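오픈데이에서 손잡이 그리퍼 체험 코너 준비하는 법

지난 9월에 Nornari 오픈데이에서 그리퍼 체험 코너를 맡았어요. 해 보고 나니 다음번엔 이렇게 해야지 싶은 게 잔뜩 생겨서, 잊기 전에 순서대로 적어 둡니다. 비슷한 행사 준비하시는 분들 참고하세요!

1. 자리부터 잡기
저는 403호를 썼어요. 입구 쪽 복도는 사람이 몰려서 설명이 하나도 안 들리거든요. 체험하는 자리와 기다리는 줄 사이에 테이프를 붙여 두면 훨씬 편합니다. 바닥에 줄을 세울 땐 문 쪽으로 말고 창 쪽으로 세우세요. 저는 처음에 반대로 했다가 오전 내내 문이 막혔어요 ㅠㅠ

2. 장비 점검은 문 열기 전에
손잡이를 천천히 쥐었다 놓으면서 양쪽 손가락이 똑같이 움직이는지 봅니다. 패드 나사도 손으로 한 번씩 만져 보시고요. 헐거우면 물건이 잡히는 순간 패드가 돌아가는데, 체험하는 분은 자기가 못해서 그런 줄 알고 금방 포기하시더라고요. 예비 나사랑 작은 드라이버는 꼭 주머니에!

3. 첫 동작은 빈손으로
바로 물건을 잡게 하지 말고 빈 상태로 먼저 접근하는 연습을 시켜 주세요. 패드를 벌린 채로 바닥 가까이 낮추고, 노란 블록은 저만치 앞에 두고 시작합니다. 패드가 바닥을 긁지 않을 만큼만 띄우는 게 요령이에요.
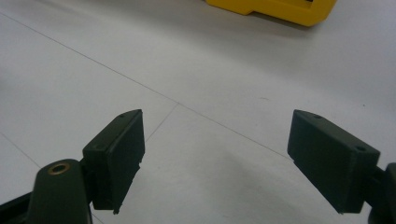
Clerside: 저희도 학교 체험 행사 때 똑같이 했는데요, 아이들은 빈손 연습을 지루해해서 한 번만 시키고 바로 블록으로 넘어갔어요. 대신 천천히 다가가라는 말은 계속 해 줘야 하더라고요. 혹시 한 사람당 시간은 얼마나 주셨어요?

댓글로 물어보신 시간은 한 사람에 125초였어요. 타이머를 그렇게 맞춰 놓으니 설명 한 번, 연습 한 번, 본 시도 두 번 정도가 딱 들어가더라고요. 어린 친구들은 말씀대로 연습을 줄여도 괜찮을 것 같아요. 다음엔 저도 그렇게 해 보려고요.

4. 잡고, 들고, 내려놓기
블록이 두 패드 사이 가운데에 올 때까지 손목을 틀지 말고 그대로 밀고 들어갑니다. 그다음 천천히 쥐고, 살짝만 들어 올린 다음 잠깐 멈추세요. 여기서 급하게 들면 블록이 기울어요. 내려놓을 때는 바닥에 닿은 걸 느끼고 나서 손을 풀어야 하는데, 다들 공중에서 놓아 버리십니다. 옆에서 "닿았어요, 이제 놓으세요" 하고 말해 주면 성공률이 확 올라가요.

5. 자동화 이야기로 이어 가기
직접 해 본 다음에 로봇 팔 시연을 보면 반응이 완전히 달라요. 방금 자기가 애먹은 동작이니까요! 그래서 저는 체험을 먼저, 시연을 나중에 두는 순서를 추천합니다. 시연은 20분이면 충분하고, 질문 시간은 따로 빼 두세요.

6. 안내지
70장 뽑았는데 오후 두 시쯤 동났어요. 다음엔 넉넉히 뽑을 생각이고, 글씨도 더 키우려고요.

정리할 때는 패드를 마른 천으로 닦고, 손잡이를 완전히 놓은 상태로 상자에 넣어 둡니다. 블록은 따로 봉투에 담으세요. 같이 넣었다가 찾느라 한참 걸렸어요.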